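Ganent Disassembly Set: Equipment and Budget Notes

Purpose of this file
This README accompanies the Ganent recordings and is intended for groups that are planning a comparable workcell. It covers purchasing only. File formats and licensing are described in the separate data card.

Scope
The recordings concern the robotic disassembly of used desktop computers. The current release contains 3,116 episodes. Equipment was purchased in two rounds, the first of which closed in November.

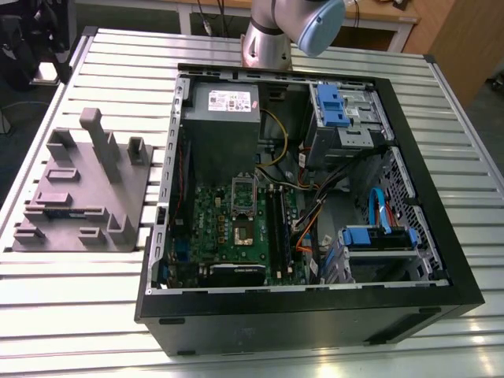 Consumables and donor machines were budgeted separately from capital equipment. The allocation for donor computers was $4,000, with a ceiling of $50 per unit including delivery. A further $300 was set aside for printed fixtures and replacement fasteners. Quotations for the arm were obtained from Skarnow and Alcantara; service terms decided the matter in favor of Skarnow.

Recommendations for planning
Order donor machines in batches of the same model. Mixed lots require new fixtures and delay recording.
Request lead times in writing before committing to a table size.
Include calibration visits in the first-year budget. They were omitted from ours and had to be funded from the Hornivine reserve.

Contact
Questions on procurement should be addressed to Sólveig Hauksdóttir, equipment planning.

Last revised: Monday, February 26, 2024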